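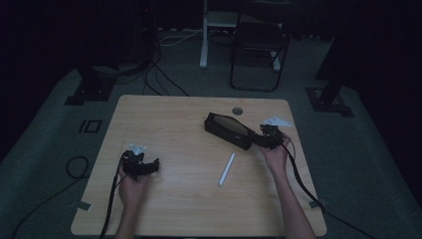 Pencil Case Packing: read me first

Hi! I'm Nuwan Saha and I look after this folder. It's all about one small everyday job, putting pens, markers and other desk odds and ends into a soft zippered pouch. I started it in June as a little side thing and it kind of grew (my fault, I love a good pencil case).

What's in it
There are 1,777 clips in total. In 1,099 of them the thing going in is long and thin, and the rest are erasers, clips and other stubby stuff. I used 10 different pouches. My favorite is the Patwary one with the stiff zipper, which drove Sewwandi Bandara up the wall!

How a clip goes
Pouch on the table, one item next to it, no particular angle for either. Pick up the item, hold the pouch open, slide the item in, zip. If the zipper snags you can have another go, and I kept those clips in too.

Files
clips/ has the videos
notes.csv has one line per clip: pouch, item, who packed, zipped or not
pouches.txt has sizes and colors, plus my grumbles about each one

Known problems
185 clips have no value in the "zipped" column. Arif Samarakoon is working through them, so please don't fill them in by guessing. "Marker" and "pen" also got mixed up in the early rows, and I've only fixed some of those. Oh, and Brillero is spelled two ways in pouches.txt, same pouch.

Changes
December 22, 2018: added the last batch, renamed "case" to "pouch" everywhere except the folder title.

Spotted a mistake? Send me the clip number and I'll take a look.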